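Print this page
E-mail this page

Lunch Waste at Hawthorne Hall: Project Report
October 5, 2026

Our project looked at how much food is left over at lunch in the Hawthorne dining hall and whether going without trays would change it. The hall serves 300 lunches on a normal day. Students pick up a tray at the door, and most fill it before they sit down.

We weighed plate scrapings for 12 lunches. For the first six, trays were handed out as usual. For the other six they were kept behind the counter and given only to students who asked. The average weight per student was 111 grams with trays and lower without them, but the menu was not the same in both halves, so we do not give a percentage.
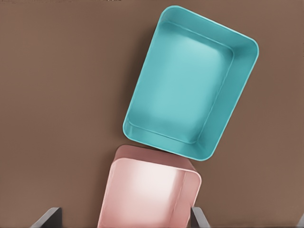
Figure 1. Turquoise tray with rounded corners, seen from above (computer rendering).

We also left a short survey at the exit. Most answers were about carrying things. Students who take soup and a drink said they had to make two trips, and a few said they skipped the salad bar because of the line. Several wanted smaller first servings, with seconds allowed. The kitchen said this would be easy for rice and pasta and harder for baked dishes.

Bread and cooked vegetables made up most of the waste in both halves. Fruit was hardly ever thrown out. We plan to repeat the weighing in December with the same menu in both halves and a better scale.

Print this page
E-mail this page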